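Count the Simulated Failures Too

Kamran Warraich
8 Jun 2022

Most papers on two-arm manipulation now train in simulation and report one success rate at the end. I think that number hides more than it shows, and our group at Nolness has been as guilty as anyone.

Last year Mingxuan Jia and I ran 4000 simulated trials of a tabletop sorting task. We changed the lighting, the wall color and the starting pose of the arms. The average looked good. Then Tanvir Thambiah split the results by starting pose, and nearly all the failures came from 6 poses. We had been ready to publish without knowing that.

Our room is plain on purpose. It has a table, small parts spread over the top, and two arms on one stand behind it. Even so, there is plenty for a policy to get wrong — shadows on the floor and wall, small parts seen almost edge-on, grippers that start high above the work.
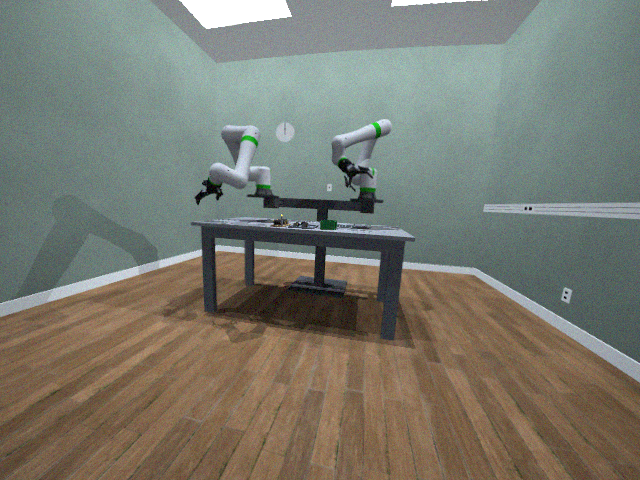 What I would ask for

Report results by condition, with the worst one listed first. Release the failed runs along with the good ones. If a paper claims transfer to real hardware, say how many real trials were run. Ours had eight, and that was too few.

Guangming Han argues that this makes papers longer and harder to compare. He is right about the length. On comparison I disagree — two averages taken over different rooms were never comparable in the first place.

We will post the full Pustov logs in September, failures included.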